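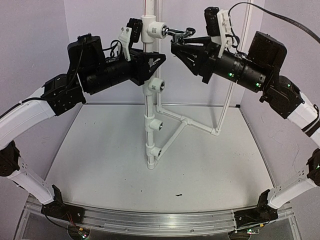 Clips on upright pipe: progress to the end of May

The Jorgate fund asked for a report on whether metal clips can replace the screwed brackets on the upright pipes at Tultonlow. The short answer is that I am not convinced yet, and I would rather say so now than after the money is spent.

The trial piece is a white PVC pipe stood upright on a pale gray tabletop, with one shiny carabiner-style clip on its upper part. A clip on a clean bench pipe tells us very little about the pipes in the Tultonlow growing house, which went up in 1998 and have had sun on them ever since. Old PVC gets brittle. The supplier, Festwood, has sent a sheet about the clips that doesn't mention age at all, and I have asked twice.

Spending

We have used $414 of the grant, mostly on pipe and clips. Nothing has gone to labor. I have not ordered the second batch and won't until the questions below are settled.

What is still open

The Assunção site reported that 11 of its 12 clips were still in place after a month. That sounds good until you read the notes. Their pipes carry netting and nothing heavier, and the one clip that failed was the only one near a door. Ours would hold watering lines, and people will tug on them.

There is also the matter of height. A clip placed high keeps the line off the floor but puts more pull on the top of the pipe. The plan we submitted assumed this wouldn't matter. I can't find where that assumption came from.

Next period

Load a clip on a length of old pipe taken from the growing house. Repeat at mid-height. Get a written answer from Festwood. If the old pipe cracks, I will recommend keeping the brackets and returning the balance.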